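Prasturon Shared Office, Grolwood House
Minutes of the monthly members' meeting, December

The meeting was opened at 6:15 p.m. in the large room on the ground floor. 15 members were present, and two had sent their apologies. The minutes of the last meeting were read and accepted with one correction: the kitchen shelf was paid for by the Arkow tenants, not from the common fund.

1. Cleaning of the chairs and the work places

The meeting discussed again the condition of the mesh chairs. Several members had complained of dust in the backrests and of sticky armrests. It was remembered that in the spring we agreed each member would wipe the chair after use, but this rule was never written on the wall and new members do not know it.

One member proposed to go back to paper towels. The others were against, as the paper leaves small pieces in the mesh. It was agreed to stay with microfiber cloths, and to keep the colors separate – pink or red for chairs, blue for the kitchen, yellow for the toilets. The cloths should be washed without softener and dried flat on the rack, and please not on the radiator. 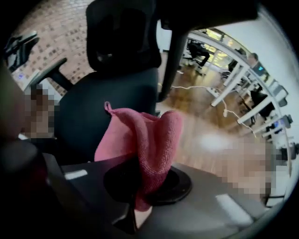
Page 2 of 4

The pink cloths have a small loop, so they can be hung on the hooks inside the cleaning cupboard. Members are asked to use these hooks. At the last check many cloths were found in a heap behind the bucket, and some of them smelled badly.

The order for the chairs was fixed as follows. First the armrests are wiped from all sides, then the seat, then the backrest from the top to the bottom. The base and the wheels are done only once in the month. For the armrests a cloth with a little warm water is enough. The spray from Hervieu may be used on the desks but not on the mesh, and it should never be sprayed near the power strips.

Decision: accepted with 12 votes for, two against, one abstention. The rule will be printed and put beside the door before Sunday.

2. Room with the brick wall

This room is liked by many members but it is also the one with the most complaints. The following points were raised.

Cables on the floor. Cords lie where people walk, and the wheels of the chairs go over them. The meeting agreed to buy flat cable covers. Until they come, cords should be pushed back under the desk at the end of the day.

Bottles. Water bottles must be taken home or emptied in the kitchen. A bottle left on a side table can roll or leak, and the wooden floor does not forgive water.
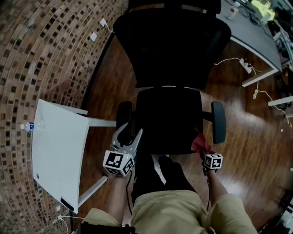
Item 2: office chair and white side table by the curved brick wall.

Floor. The wood was polished in the summer and is still in good condition. A request was made for felt pads under the side tables. The price offered by Arkow is 28 for the whole set, and this was accepted without a vote. A chair mat was also proposed, but members found it ugly and the point was left open.

Wall. The dust sits in the deeper bricks. It was asked if this can be done with the soft brush of the vacuum cleaner. Nobody knew for certain – the supplier in Grolwood will be asked.

3. Money

The common fund stands at 3,966 after the heating bill. From this, up to 27 may be spent for new cloths and two more hooks. A bigger sum for new chairs was not discussed, as the present ones are good enough if they are kept clean.

4. Other matters

The key for the bicycle room is missing again. Whoever has it should put it in the box near the stairs.

A member asked if the window in the small room can be opened in the evening. Yes, but it must be closed by the last person who leaves.

The next meeting will be in January in the same room, at 6:15 p.m. The meeting was closed at 7:40 p.m.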